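Werthorpe Workshop Gallery: The Kutodley Enclosure

Home / Projects / Gallery

The Kutodley enclosure was put together over the winter by Antigoni Makris and Prodromos Vlachopoulos in the back bay at Werthorpe. It is a small walled box on a metal frame, made so that parts can be handled inside without drafts or stray light getting at them. Most of the panels came from Munditel as offcuts, and the rest of the metalwork was bought from Contreras or pulled from the scrap rack.

This page collects the notes from the build, with a picture from the inside. Drawings and the cut list are on the project page.

The frame

The first frame was too tall for the bay door and had to be cut down. The second one went together in four evenings. Antigoni did the drilling and Prodromos did the squaring up, which took longer than either of them planned. The diagonals were checked at every stage with a steel tape, and one corner was taken apart twice.

We used 192 fasteners in the end, counting the ones in the base. The order was for 280, so there is a box of spares on the shelf by the compressor if anyone needs them.

The walls

Everyone had an opinion on color. White was too bright under the bay lights, and the dark samples made it hard to see small parts. Pale gray was the compromise – it shows dirt, but it wipes clean.

The back panel was left plain, with no markings on it. There was talk of a printed grid, and a paper version was taped up for a week, but the lines were distracting and it came down again.

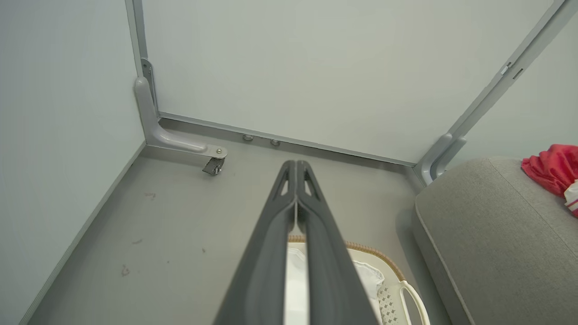 The side walls were fitted after the back. They are the same kind of pale gray, and the joins run straight up the corners. Prodromos wanted to seal them and Antigoni did not, on the grounds that the walls would need to come out again. They have come out twice so far, so the seams are staying dry.

The floor line

A long metal rail runs along the bottom of the back wall, with round bolt heads in the floor area in front of it. The bolts collect dust and should be brushed when the walls are wiped down.

There is a small caster at the end of the L-shaped bracket on the left, with a bolt on top of the bracket's foot. Please check that bolt before moving the enclosure. It was loose in August and the whole thing pulled to one side on the way across the bay.

Costs

Total spend was 969, including delivery and the replacement drill bits. The offcuts were free, but we paid for the van. A full breakdown is pinned up next to the sign-in sheet.

Still to do

A proper door is next on the list. The hinges are here – the handle is on back order. After that the bay lights need moving, and the bench beside the enclosure has to be leveled. Questions about the build can go to Antigoni, who is in the workshop most evenings after 6.

Back to all galleries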